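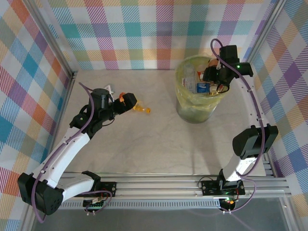
Every November I get to argue about money, and this year I'm picking a fight with the way we budget for arms. We write down the price of two arms and call it a plan! Then come the cables, the rail, the wall panels, the power boards, a spare gripper (always a spare gripper), and suddenly I'm back in Nadja Baumgartner's office with my hat out for another 800 dollars.

My view, and I'll keep saying it until Trundby gives me a bigger line: buy the cell, then the arms. Price the enclosure first and see what's left. Wouters quoted us 73 dollars for a set of cables and I nearly laughed, but we went through two sets last year, so who's laughing now?

And please, budget for the boring stuff. Sorting trash takes trash. Bottles, cartons, bin bags, all of it gets bought, crushed and bought again. I'm asking for 117 dollars a month and I expect to be offered 30. I'll take the meeting anyway, and I'm bringing the receipts.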